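Tumance College of Domestic Services
Housekeeping Practice, Unit 3: Folding and Storing Personal Garments
Handout for the Thursday session

3.1 Purpose of the unit
Students who enter residential work are often asked to put away a resident's own clothing as well as the house linen. The two tasks differ. Linen is uniform in size and is folded to fit a shelf. Personal garments vary in cut, weight and age, and the resident will expect to find a particular one without emptying the drawer. This unit covers T-shirts only. Knitwear and shirts with collars are treated in Unit 4.

3.2 The working surface
A table at hip height is preferred. Where the room has none, a made bed is acceptable, provided that the cover has first been pulled smooth. Textured covers hold a light cotton garment in place but can also drag at the hem, and the garment should be lifted and set down again — never pulled across. Shoes, bags and trays are to be kept off the bed at all times.

Finished garments are placed to one side of the surface, with the next one opened out beside them. The blue T-shirt on the pale green blanket is laid flat with its sleeves out to either side, and the black one to its left has been folded into a neat rectangle, with the large letters of its print showing.

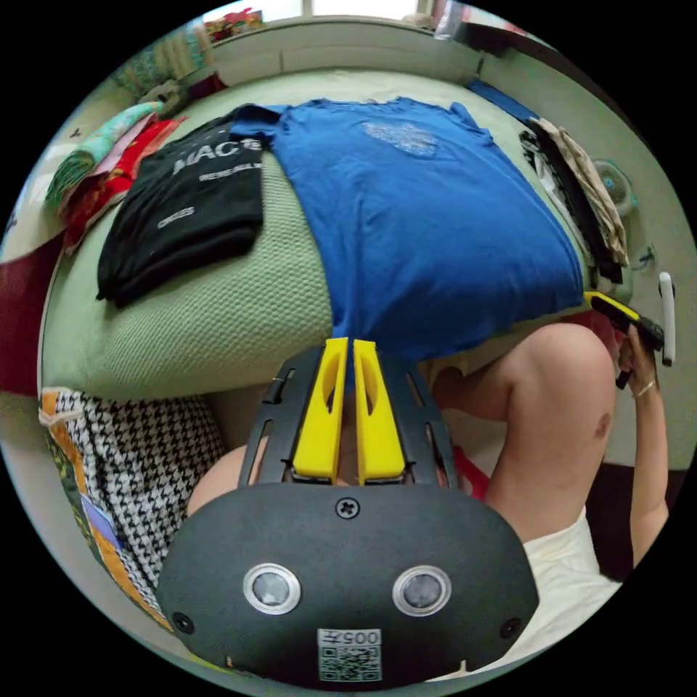

3.3 Method
1. Lay the garment flat and smooth it from the centre outwards.
2. Bring one side in towards the middle and turn the sleeve back on itself. Repeat on the other side.
3. Raise the hem to just below the neckline, then fold once more.
4. Turn the packet over and check that the edges meet.

A print that is cracked or fading should be kept away from the sharpest crease. Students are not to iron over any print.

3.4 Storage
Drawers in the Prirker practice rooms are 30 cm wide inside, and a finished packet should measure no more than 20 cm across. Packets are stood on edge, fold uppermost — the resident can then see every garment at once.

3.5 Assessment
Each student will fold and store a set of garments in the presence of the unit tutor, Ourania Makris. Students who require a second attempt should apply to Nektarios Makris in Room 564 before the end of May.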